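Setting up the Leltov hand-held gripper for a table-clearing session

The Leltov is a two-finger gripper that you hold and squeeze yourself. A small camera sits above the fingers and records what they do, and the recording is later used to teach a robot arm the same job. This guide covers a first session at home, using the basic kit as sold by Wutetti. It assumes you have charged the handle and installed the desktop program.

What you need

The gripper and its handle
One pair of finger pads (fitted at the factory)
The small hex key from the lid pocket
A memory card with at least 70 minutes of free space
A table, a bin and some clean, dry rubbish such as wrappers and paper

Step 1: Check the fingers

Squeeze the trigger slowly a few times. Both fingers should close at the same rate and meet in the middle. If one lags, loosen the pivot screws a quarter turn and try again. Don't take them right out. The washers behind them are tiny and the kit has no spares.

Wipe the pads with a barely damp cloth. Grease from crisp packets makes thin film slip, and you will spend the session chasing it.

Step 2: Set the camera

Switch on and wait for the steady light. Hold the gripper over the table and open the preview. Both fingertips should show at the bottom of the picture, with plenty of table beyond them. The lens is very wide, so dark corners are normal.

In the settings menu, choose profile 1161. The default profile is meant for workshop lighting and gave us dull, noisy pictures in a living room.

Step 3: Lay out the table

Put the rubbish in a loose group within easy reach. Leave the ordinary things on the table where they are. Baiba Vasiliauskas at Plelbridge, who trained our group, was firm on this – a cleared table makes for easy recordings that are not much use later. Stand the bin just below the near edge.

Step 4: Record

Press the side button once and wait for the beep. Pick up one item, carry it over the bin, open the fingers fully, then go back for the next. Move at half your normal speed. Fast turns blur the picture, and the program throws out any clip it can't follow.

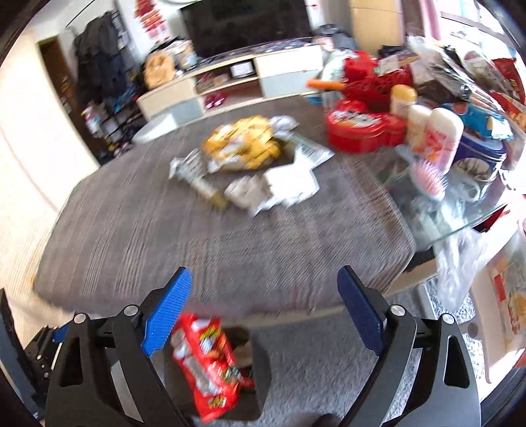 Wrappers and paper on the cloth, with the bin at the near edge of the table.

For flat paper, go for a raised corner or a fold. Twisted wrappers are easiest across the middle. Press the side button again when the last piece is in the bin.

Step 5: Check and save

Plug in the handle and open the session list. Green clips are fine. Amber ones need a look by eye, and most of ours were usable. Delete the red ones and record them again.

The basic licence holds 400 clips. Mesfin Nigatu filled his in April and had to move to the larger one, which holds 1000. Export your clips before you switch – the old list is not carried over.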